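Clastport Kitchen Share — notes from our meeting, April 20, 2024

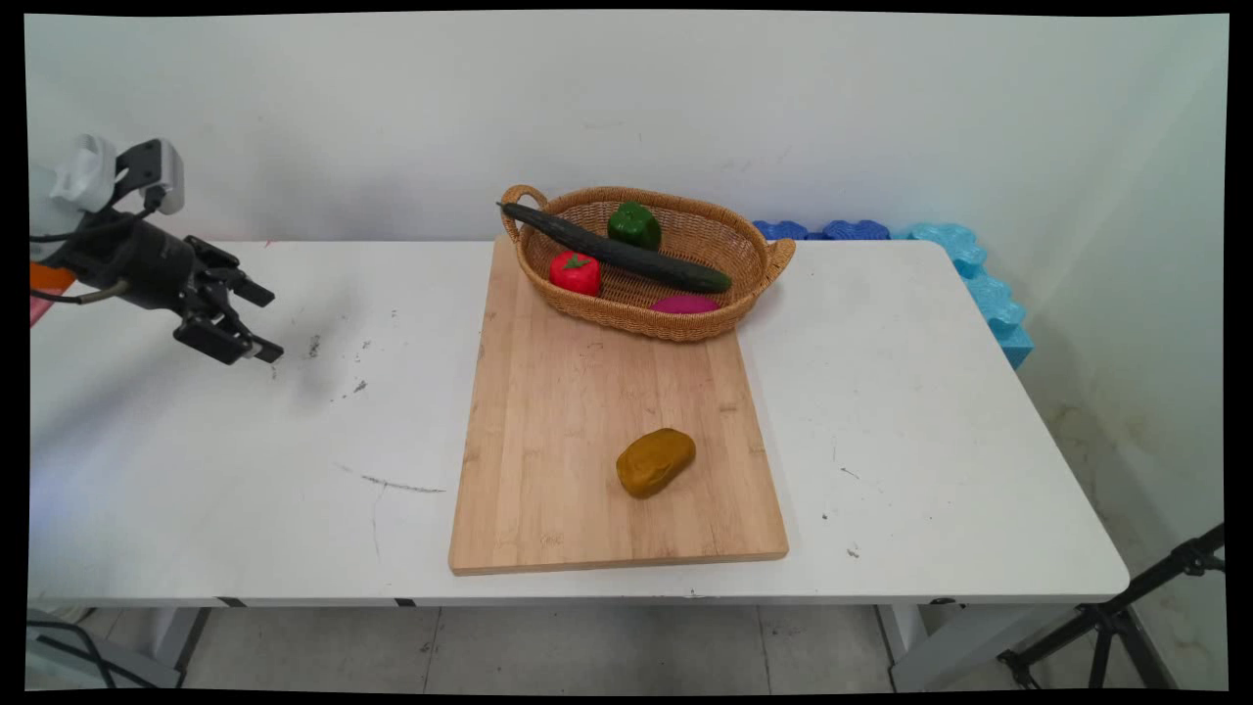
I took notes again, so blame me for typos! We had 6 people and started with the white table. It's got a long gray scuff and everyone wants it scrubbed before we think about paint. The big wooden cutting board stays — no argument there.

Furstead wants $53 for a second board. Too much, we said, so I'm asking Nulletti for a price. The February shelf clear-out never got finished and moves to next time. I'm bringing the rags.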